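October 10, 2022
Arm 2 notebook — wrist service, cable reroute, brick stacking check

Carried over from the last entry: gripper joint throwing position error on the downward approach, more often toward the end of a run. Controller log has 583 cycles since the May rebuild before the first fault, then faults at irregular intervals up to cycle 1001, where I stopped it.

Umut Oral swapped the motor driver last week and the fault stayed, so the driver is cleared. Put the old one back in the Erdem drawer with a tag on it. Please do not re-diagnose it.

Power off, arm parked on the foam block. Checked the following by hand:

Shoulder: no play.
Elbow: no play, slight drag near the folded end, same as in May.
Wrist pitch: play. Small, but you can feel it at the fingertips.
Wrist roll: no play.
Gripper: closes square, pads fine.

Pulled the joint disc at the wrist. Two of the screws came out with almost no torque. Threads clean, no trace of threadlocker on either, so I assume they were missed in the rebuild (mine, probably). Cleaned all of them, medium threadlocker, back in crosswise in two passes. Bracket plate screws were tight. Left those alone.

Play is gone after retightening. That does not explain the faults getting more frequent late in a run, so I kept going and looked at the cable.

The wrist cable had been tied too short. With pitch at the bottom of its travel the tie pulled the connector sideways, and wiggling the plug with the Umaton monitor open dropped the encoder count twice. Cut the tie. Reseated the connector and left enough slack for a service loop under the wrist. The loop has to clear the studs on the base plate at the lowest approach height. First try was too long and dragged across them, second try clears.

The long cable from the upper link still hangs free over the table. It is out of the gripper's path for this program but it will catch if anyone runs the wide left pick. A clip on the link would fix it. Bremholm has the adhesive type, I would prefer one that takes a screw.

Rehomed, then re-taught the approach and release points. Old values did not hold once the play was taken out, mostly in Z. New set saved under Waltach config, revision 1362. The previous revision is still there but should not be used with the wrist in its present state.

Approach check on the base plate with the fingers open, jogging at slow speed:

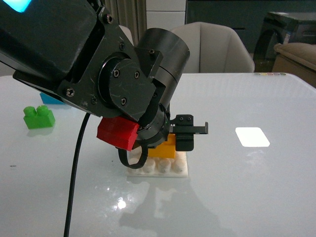
Gripper at the yellow brick, fingers open, cable loop hanging below the wrist. Green and blue bricks over to the left.

Went through the full pitch range at this position with the monitor open. No dropped counts. Repeated it while tugging lightly on the loop, still none. Finger height above the studs looks right to me by eye, have not measured it.

One thing on the table surface: it is glossy enough that the base plate creeps if the fingers touch it off center. I got it to move by pressing on a stud with one fingertip. Thin rubber sheet under the plate should be enough, but that changes Z again, so do it before any further teaching and bump the revision.

Open:
— long run at normal speed, log on, stop at first fault
— clip for the upper link cable
— rubber under base plate, then re-teach
— elbow drag, compare with May notes before opening anything
— recheck wrist disc screws after the long run; mark the heads with paint pen first

Umut has the 2 mm hex driver. The one in the tray is rounded, do not use it on the gripper mount.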